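Grip force on the left side, continued

The Prernedwood build is back on the white table. The left wrist got a new cable run, with 5 mm more slack at the bend, and I dropped the closing current by 9 percent. Soft targets first: the pink plush toy, then the mug.

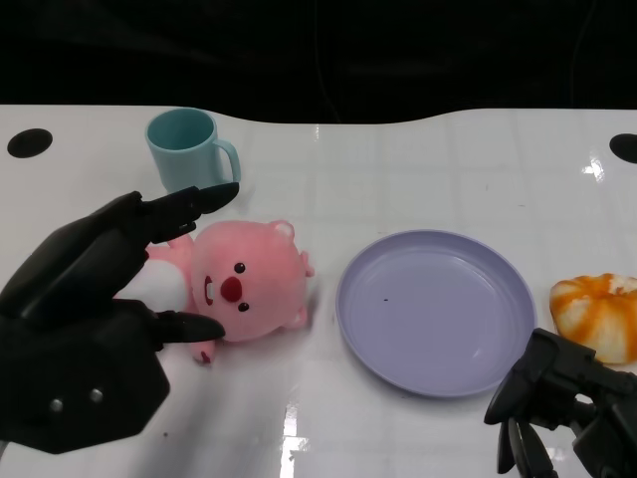
Closing speed stays where it was. I log motor current at each step and stop on slope – a fixed threshold fires too late on anything padded. The Ikeda driver board handles this without extra filtering.
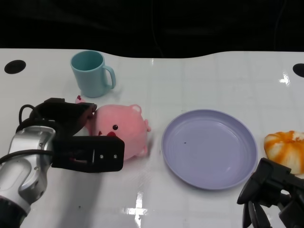 Sumampouw commented that slope detection will misfire once the gearbox wears, and that a five-sample median costs almost nothing. I'll add it before the next run.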